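How to Keep a Bedside Prayer Hour (When You Don't Have an Hour)

Updated 30 May 2018

Quick one today, I have to be out the door soon. A few of you from the Werkbridge retreat asked me to write up the morning and evening prayer thing I talked about over lunch. So here goes. Rough notes. Fix them to suit your own house.

I call it a prayer hour out of habit. Mine runs more like 20 minutes split in half, half when I get up and half before lights out. Some mornings it's the Lord's Prayer and a groan. Still counts.

What you need

A Bible. Any translation you'll read without fighting it.
A notebook, cheap. Mine is a Kasico from the drugstore, spiral, lies flat.
A pen that stays with the notebook. Tie it on if you have kids.
A hymnal if you can borrow one. Ask at church, there's always a box of old ones.
A place to kneel or sit. The side of the bed is fine.

Leave the phone in the kitchen. I know, the alarm. Get a clock.

Step 1. Pick the spot and keep it

Same spot every day. I tried moving around the house the first year (porch, couch, the laundry room once) and I spent the whole time settling in. Now it's the left side of the bed, down by the foot.
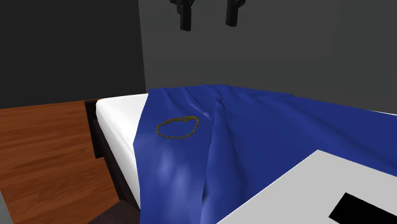

Start before you tidy anything. Feet on the floor, then pray, then get on with your day. If I straighten the room first I end up sorting socks and the prayer is gone. So leave the bed the way it is, like the blue one in the picture, all wrinkles, a strip of bare white mattress showing down the side. Kneel right there next to it. God has seen an unmade bed. One line to open with, out loud, even if it comes out as a croak: "O Lord, open my lips." Then be quiet for a minute. A whole minute is longer than you think, watch the clock the first few times.

Step 2. One psalm, read slow

One. Not three. Read it out loud if you're not going to wake anybody, move your lips if you are. Begin at Psalm 1 and go in order. When you hit an angry one (58 is a rough way to start the day) read it anyway. There are people praying that psalm for real this morning, and you can pray it on their behalf.

Stop at the first verse that snags you. Copy it in the notebook. Just the verse and the psalm number. No essay. If nothing snags, copy the first verse and move on, you can't force it.

The long one, 119, break up by its sections. It takes me most of January when I land on it at New Year's, what with missed days.

Step 3. Names

Turn the notebook over and start a list from the back. Family, the sick, people at work, people you're mad at. Especially them. First names only so you can leave it lying out.

Read down the list and say each name. That's the prayer. You don't have to explain the situation to God, he was there. If something particular comes up, say it, otherwise keep going.

Cross off nobody for at least a month. I used to cross people off when the surgery went fine or whatever and then forgot them completly. Now I put a small T next to the name, for thanks, and keep saying it.

Step 4. Coming back when you wander

You will wander. Grocery list, that email, did I leave the stove on. Don't scold yourself, it eats up more time than the wandering did.
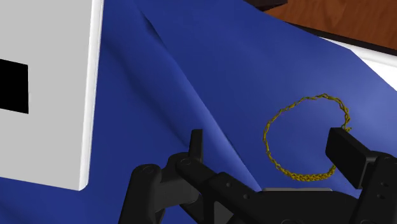 Give your eyes one small thing to come back to. A candle, a cross on the wall, a spot on the rug. Pick it before you start and don't switch halfway. Doesn't have to be a religious object at all. A necklace would do, something like that gold chain lying in its crooked loop on the blue cloth, just follow it around with your eyes and by the time you're back where you began you've usually got hold of your prayer again. I know folks who say one line of the Jesus Prayer per trip around. Others shut their eyes. Shutting my eyes before coffee means I'm asleep, so no.

If you've wandered more than a few times on the same worry, pray about the worry. It's obviously what you came in with. Write it on the list and go on.

Step 5. Sing something

People skip this. Please don't. One verse, quietly, sitting on the edge of the bed if your knees are done. In the old hymnal we use at Jarkonthorpe I go to 309 in the mornings and 244 at night. Your numbers will be different, so find one you half know already. Can't sing? Read it like a poem. Hum.

Same hymn for a whole week. By the end you'll have a verse by heart and it will turn up in the car.

Step 6. The evening half

Shorter. Three questions and I write one line for each, no more.

Where did I notice God today?
Where did I duck?
Who do I need to call, thank or apologize to?

Third one goes on tomorrow's to do list right away or it wont happen. Then the Lord's Prayer, then the night hymn, then light off. If you fall asleep in the middle, good. Psalm 127 has something to say about that, go look.
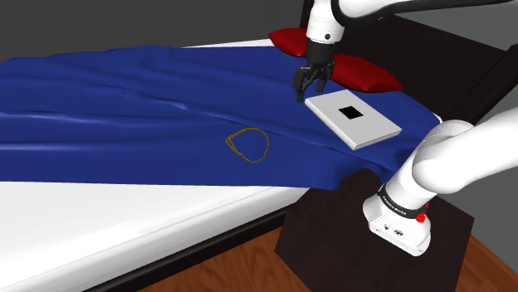

White board lying on the blue sheet, small black square at its center.

If you share a room

Talk about it first. Don't spring it on your spouse at 5:30. Either pray together, and then take turns reading, or agree on who gets the lamp and when. With little ones, let them climb up and say one name each from the list. They will pick the dog. Fine.

If you miss days

Start again at the next psalm. No catching up, no doubling. I missed up to 2 weeks in a row when I had the flu and tried to read all of them in one sitting after, and got nothing out of it but a headache. Leave a blank line in the notebook where the gap was if you like to keep track. I do.

If you miss the morning half, do the evening half. If you miss both, say thank you when you're turning out the light and go to sleep.

A few questions I got at lunch

Can I use a devotional book? Sure, after the psalm, not instead of it.

Do I have to kneel? No. Bad knees, bad back, stay in bed and pray from there.

What about written prayers? Use them. I do on days I have no words. The Pickering booklet from the back table at church has some good short ones for evening, ask me and I'll bring you a copy.

What do I do with full notebooks? I keep mine in a shoebox. Read back through one during Lent. You'll find a lot of those little T's.

OK, have to run. If your psalm order is off from mine, doesn't matter, start with whatever you've got open.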